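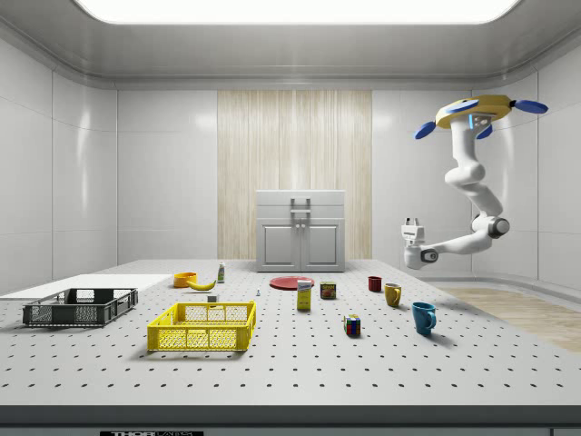

A perforated worktable holding household objects, in a computer rendering.

Plurstead council to trial later glass and small-item collections

Plurstead residents will be able to put out glass and small household items on the same morning from June, under a trial that changes both the collection times and the containers used on the town's eastern routes.

The trial covers 776 households in the streets between the Brunton road and the rail line. It will run for 2 collection quarters, after which the council's waste services branch will report on tonnage, contamination and the cost per lift. The rest of the town, with 3,665 households on the kerbside register, will stay on the current schedule.

Under the present arrangement, glass is collected with other recyclables from 6 a.m. and crushed in the same compartment as paper and cardboard. Broken glass lodges in the paper fibre, and bales above the contamination limit are downgraded or refused by the sorting plant at Kendport. The council pays the return freight on refused bales.

Rui Aguiar, the branch's collections engineer, said the trial trucks would carry a divided body with a separate steel hopper for glass.

"The compaction ratio on the paper side can go up once the glass is out of it," he said. "On the glass side there is no compaction at all, so the volume fills faster. The route has to be shorter to suit."

Trucks will start at 7:30 a.m. on the trial streets. Noise readings taken during planning showed that tipping loose glass into an empty hopper was the loudest part of the cycle, and the later start is a condition of the trial. A rubber liner will be fitted to the hopper floor and replaced when it wears through to the backing.

Each household will receive a rigid 60-litre crate for glass and a smaller lidded tub for items such as kitchen utensils, toys, crockery and small metal goods. Items must fit inside the tub with the lid closed. Batteries, light globes, aerosol cans and anything with a cord are excluded and should still be taken to the Jostcombe transfer station.

Usable goods will be separated at Jostcombe and offered for sale through the tip shop. Items that cannot be sold will be broken down by material where the labour cost is justified. Ceramics and ovenproof glass will be crushed for use as road base, as both melt at a higher temperature than bottle glass and cause faults in new containers.

Horácio Correia, who manages the transfer station, said mixed ceramics had been the main reason for rejected glass loads.

"A coffee mug in a glass load is a small thing until it reaches the furnace," he said. "We would like it in the tub, and we would like it whole if possible."

The council has budgeted for about 1,000 crates, which allows for breakages and for new dwellings due to be occupied before the trial ends. Replacement crates will be free on return of the damaged one. Residents of units with shared bin areas will have a wheeled glass bin in place of individual crates — the colour of the lid has yet to be settled.

Councillor Benvinda Loureiro supported the trial but asked that the report include the number of missed collections. She said the divided body was heavier than the standard one and that 2 of the trial streets had a load limit on their culverts. Mr. Aguiar said the axle weights had been checked against both limits with the glass hopper full, and that the trucks would enter those streets at the start of the run.

Kai-wen Wan, who lives on one of the trial streets and spoke during public question time, asked whether lids and corks had to be removed from bottles. Metal lids should come off and go in the tub, the meeting was told. Corks go in general waste, and paper labels can stay on.

Crates and tubs will be delivered with a printed calendar before the first collection. Households that have not received theirs by then can collect a set from the council depot between 8 a.m. and 4 p.m. on working days.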